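Okay, a few of you asked how the shared office in Skuvthorpe is going since we moved over in April, so settle in with a coffee, this might take me a few posts (you know how I am)

First, the table. I fought for this table! We had 4 little desks in the old place on Virnov Street and everybody's stuff just lived on them forever, cables and mugs and mail from last year. So I said, one big white table, shared, and at the end of the day it goes back to bare. People groaned a bit, I won't lie 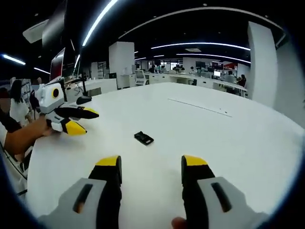 The other thing I love about a white top is that anything left behind shows up right away. One small black thing in the middle of all that white and you spot it from the door. At the old place I once lost my wallet for 2 days under a pile of Hutow catalogs, and I'd been eating lunch next to it the whole time

Somebody asked about the seam. Yes, it's made of sections that meet, and yes, there's a thin line running across. We looked at a single-piece top from Saavedra and it was over $500 more, plus it would never have made it up the stairs. I thought the line would bug me and now I kind of like it, it's become the unofficial border for whose papers go where

Cleaning is easy, bless it. Warm water, a drop of dish soap, soft cloth, then a dry one right after so you don't get streaks under all those lights. And oh, the lights! Black ceiling with white LED strips curving all over it. I was so unsure about a black ceiling, I thought it would feel like a cave, and with the strips on I think it's the prettiest part of the whole room

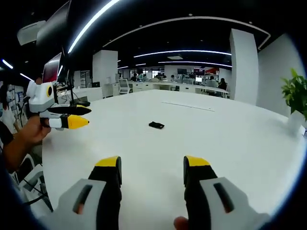

Big white table, curvy lights, one little black thing still out

Next up is finding a home for small stuff, because pockets get emptied onto that table all day long. I'm thinking a shallow tray by the door, and I've got $40 set aside for it. If you have one you love, please send me a picture, I will look at every single one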